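Two Sides of a Gray Bin: A Talk with Radosław Pietrzak
At Steltwood he decides what is trash and what is only lost.
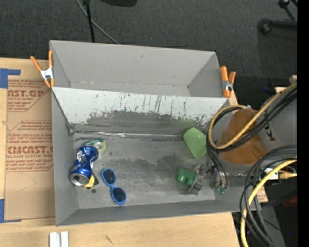

Issue 55, page 12

Radosław Pietrzak begins his shift before the cafeteria opens. The building in Steltwood has 360 desks, and what people leave on them comes to his table in the end: cans, toys, chargers, one time a wedding invitation.

"I don't like the word garbage," he told me on Monday. "Garbage is a decision. Before the decision it is an object."

The bin on his table has two compartments, with a slope between them. Everything starts in the front. Crushed cans lie there together with a pair of sunglasses with bright blue frames, and a green block that looks like a toy. The long one at the rear is for things which will go back to a shelf, where owners can look for them.

I asked about the sunglasses. "They go behind, of course. Sunglasses always have an owner. The owner is in the sun somewhere and is not happy."

With cans he is more strict. He prefers them flat, and he has explained this to every floor of the building. "A can with air in it takes the place of three cans. I wrote a letter. After the letter it was better for one month, then again the same."

The bin is not beautiful any more. The slope is scratched and a dark worn patch covers the lower part, and silver tape runs along the bottom. Last November the office offered him a new model from Troditz. He tried it for two weeks and gave it back.

"It was too deep. I had to put my whole arm inside for a small thing," he said. "In this one I see the floor, and I see what is in the corner."

Small plastic things are his weak point. He admits that he keeps them too long, even when nobody asks. "A child can come after half a year. It happened with a dinosaur, and she knew the name of it."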